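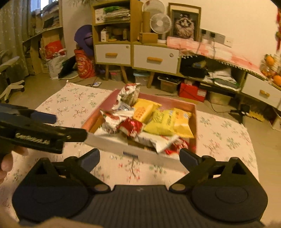 Fig. 5. Both grippers at the snack box, front one with fingers open.

5. Table setup and first recordings

Do this after section 4 (mounts and cables). The Skoveo arms stay off for all of it. Hand grippers only.

You need: both grippers, a shallow open box, a pile of packaged snacks, a cloth. Any cloth, patterned is fine. Living room table works, I've never used a proper bench for this part.

1. Cloth on the table, pull it flat. Tape the underside if it slides.

2. Box in the middle, low side toward you if it has one. Leave 200 mm clear in front for your hands.

3. Fill the box. Mixed colors, mixed wrappers, some shiny. Let them overlap. Don't sort or line them up - neat rows taught my Pillton build to grab at neat rows and nothing else.

4. Open and close each gripper ten times, empty. Should move smooth all the way. If it sticks, go back to 4.6 and loosen the pivots a quarter turn.

5. Start the Jidance logger. Wait for both lines to go green. Left first, then right. If they come up the other way round, quit and restart, or your left and right files will be swaped.

6. Pick one packet, lift, put it down next to the box. Let go. Hands back to start. That's one take.

7. Repeat. Switch hands whenever. Shake up the pile every few takes.

CAUTION: Fingers off the linkage arms while closing. They pinch.

CAUTION: Keep fans pointed away from the table. Light wrappers move and the take is junk.

Note: Curtain open or shut, either is ok, but don't change it halfway thru a batch.

Note: Furniture and clutter behind the table can stay. Trained fine on my Fahy controller with all of it in view.

How many takes? First usable set was 126, one evening. Aim for 200 before you bother training. My full set is 2,565 now, started in December, and the arms still fumble flat packets lying up against the box wall. Do extra of those.

8. Stop the logger before you put the grippers down. Otherwise the last take runs on and has to be trimmed by hand, see 7.2.

9. Copy the folder off the laptop. Then check three takes at random. Blank file = loose cable, back to section 4.

Next: section 6, powering up the arms.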